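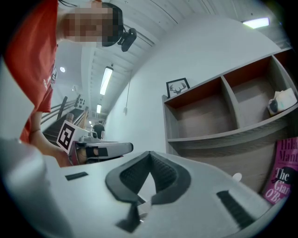 Nele Bauerfeind
Thursday, April 16, 2026

Household tidying (robotics)

Household tidying is the sorting, lifting and putting away of small objects by a machine in an ordinary room. It is treated separately from floor cleaning, which has long been automated. Shelf work is harder: compartments are narrow, and books or soft packets seldom stand straight. The Haratlow trial allowed 10 attempts per object and scored a drop as a failure. In Böttcher's grading, a task counts as solved only if no person steps in.

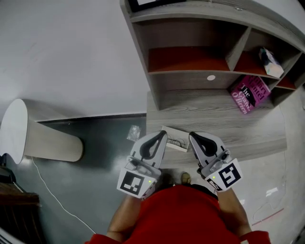
Thin and fragile objects remain a weak point. Clear lenses give depth sensors little to work with, and wire-like parts bend under a firm grip. A pair of spectacles in a shallow open box, with a gripper tip at either end, combines both problems — the low walls also limit the angle of approach. People working hand-held grippers can correct a grasp by eye; unattended machines do so less reliably.

Related articles
Bin picking
Lukine scale
Soft finger pads
Vevine shelf test

Home Index Recent changes Contact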